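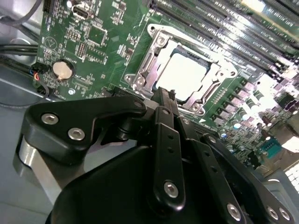 Slower, the message from Stavelton said, because a learner cannot copy what it cannot see, and the last group of examples had all been done by someone in a hurry.

I read it twice on the small screen beside the bench. Then I put my hand back into the control glove and tried to be a person who was not in a hurry.

I had come to Cutlow in May. The work was advertised as "demonstrator", and I thought it meant I would stand in a shop and show people how to use a blender. In the interview they asked if I had patience and two good hands. I said yes to both, and in that moment it was true.

The task that week was the cover on the socket. I had to bring the gripper down to the motherboard, let the fingertip come near to the edge of the frame, touch, and go back up. One pass like this was called an episode. When it was good I pressed the left pedal and it was kept. When it was bad I pressed the right pedal and it was also kept, but in another place. It took me many days to understand that the bad ones were not thrown away. Somebody in Stavelton wanted them too.

The program which would learn from us was named Zúñiga. I was told the name came from a street where one of the founders had rented a room. In the workshop we said it in five different ways, and the system did not answer to any of them. It only received. At night the episodes went down the line to Stavelton, and in the morning there was a message.

The message was always short. The wrist turns too early. Please begin from more different places. Please do not always approach from the same side. I imagined one tired person with a cold tea, watching my hand without ever seeing my hand, for on the recordings there is only the gripper and the board under it. After some weeks this person knew things about me that my own sister does not know. They knew I stop for a moment before I touch anything. They knew that after lunch I drift to the right.

My target was 59 episodes in a shift. On the day of the message I had 56 by four o'clock, and most of them were quick and clean, and I was proud of them. Now I looked at them again, one after another, and I saw what Stavelton saw. The fingertip came down like a bird that takes bread from a table. It was skilful. But a beginner could not have learned anything from it, in the same way that I learned nothing from my grandmother when she made noodles. She was too good. Her hands were finished before my eyes had started.

I remembered I had once asked her to do it again, slowly. She tried, and she could not. She spoiled the dough. She laughed and said that her hands knew the way only if she did not watch them, and she gave me the knife so that I could make my own mistakes.

So I began the shift again, although it was late. I lowered the gripper so slowly that I could hear the motors think. Near the metal frame I stopped. I moved a little to the left, which was wrong, and I let it be wrong for a breath, and then I corrected it. I touched, and went up. I held my foot over both pedals and did not know which one was the honest choice.

I pressed the left.

The next one I started from high and far, the next one from a bad angle. In one of them I came too close to the memory slots and had to find my way back. My neck hurt. Outside the window the car park lamps came on. The other bench, where they do the cable work for the Soma contract, was already covered with its grey cloth, and the heating went off with the small click it makes.

I stopped at 2 in the morning, and I am not going to say it was for the money, for they do not pay the extra hours unless you ask before. I wrote a note to go with the night's upload. There is a box for it, and I had always left it empty. I am careful with writing in English, so it took me nearly as long as an episode. I wrote: These are slower. In some of them I am lost in the middle. I did not know if you want this.

I slept badly and came back with my hair still wet. The bench was as I had left it, the arm folded in its rest position, and on the small screen there was a message. It was longer than usual. It gave the episodes by their numbers, the ones where I had gone the wrong way and come back, and it asked if I could make more of that kind, from the other side, if my neck was all right.

I had not written anything about my neck.

I put on the glove, and moved the chair a little closer.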